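Open day at the Clelleck building, or how I spent 20 bucks on jam
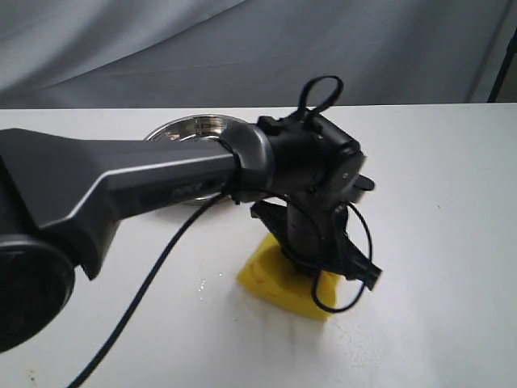 Gray arm over a white tabletop, Clelleck open day.

So I finally made it to the open day at Clelleck, after missing it two years in a row (once for a wedding, once for a flat tire, which I'm still mad about). For anyone who hasn't been following along, Clelleck is the old cannery down by the river that got carved up into studios, workshops and little offices. Every August they prop all the doors open and let the rest of us wander through and be nosy. And I am very, very nosy.

I got there a little after ten in the morning and the parking lot was already a zoo. If you go next year, do what I should have done and leave the car up by the library, then walk down the hill. Parking is $3 and it's cash only, and of course I had a card and a handful of nickels. A very patient lady in a sun hat let me run to the coffee cart and break a ten by buying a scone. The scone was fine. A bit dry.

You get a paper map at the door and I'm going to be blunt, the map is bad. The ground floor is printed upside down compared to the upstairs, so I walked into the same stairwell over and over, waving at the same man on the landing each time. I gave up on it and just followed my nose, and in a building that used to can plums you can sort of still do that. There's a sweet smell in the back corridor, right where the brick changes color. I asked a few people about it and got a different theory from every one of them. Drains, said one. Rude!

My first real stop was Rizvi, the bookbinding place, and I could have stayed there all day. They had big tables set up so you could fold and stitch a little notebook, and I sat down next to a couple of kids who were much better at it than me. My thread knotted right away, then I sewed two sections together backwards. Fabrice Boyer, who runs the shop, came over and unpicked the whole thing without a word and handed it back to me. Then he showed me how to wax the thread and it went through like butter. My notebook is crooked but it opens and closes, and I've been carrying it in my purse ever since. He also let us see the old guillotine, a giant cast iron thing with a wheel on the side, which was there when he moved in and which he thinks it would take a crane to get out.

Upstairs was quieter and a lot hotter. Senside has the long room facing the water, and they make candles and soaps, so between the sun and the wax pots it was like walking into somebody's mouth. Lovely people, though! They're working on a fall batch with cedar and something peppery, and they had a row of jars you could sniff and vote on with a dried bean. I voted for number 3 and it was losing badly when I left. I bought the cedar one anyway, and a soap shaped like a pear for my sister, who will say she doesn't want it and then use it.

By then I was starving. Lunch was in the loading bay, long benches under the roof and a line that moved at the speed of a glacier. There was a choice of a lentil thing or a sausage thing and I had the lentil thing, then went back for the sausage thing. No regrets. A brass band was playing out by the water, mostly waltzes, with one tuba player who was clearly having the best day of his life.

The part I was most curious about was the history tour, and this is where I'd tell you to get your name down early. It leaves at one and they only take 20 people, and I got the very last spot. Tyyne Hyvönen led it. Her mother worked the plum line here, and she has all the stories, like the summer the river came up and they had cans floating out the door and down past the bridge, with half the town out there in rowboats scooping them up. The labels had all washed off, so for months you never knew what you were having for supper. She said at the busiest point the place had 1,000 people on the payroll, and standing in that empty boiler room I had a hard time picturing it. The noise alone!

She took us down to the cold store too, which isn't on the map (see above re: the map). It's all thick cork walls and a door like a bank vault's, with workers' names scratched on the inside. The earliest one she's been able to match to a real person is from the summer of '69, a boy who'd lied about his age to get hired. He came back for the open day a while ago and found his own name. I got a little teary, I'll admit it, and so did the man next to me, who pretended he had something in his eye.

Last stop, and the one that did the damage to my wallet, was Cudik. They make jam on the ground floor, which feels right for an old cannery, and they had every jar open for tasting with those tiny wooden spoons. Plum with bay leaf. Apricot. A green tomato one I expected to hate and bought two of. I told myself one jar and walked out with a paper bag and $20 lighter, and I'd have spent more if the handle hadn't started to go.

A few practical things. The restrooms on the ground floor had a terrible line all day, but the ones at the top of the north stairs were wide open. The elevator is slow and very small, so if you're coming with a stroller give yourself extra time. Dogs are allowed in the yard only. Bring cash, bring water, wear shoes you can stand in. They close at four, and they do mean four, as I found out when I tried to go back for the apricot.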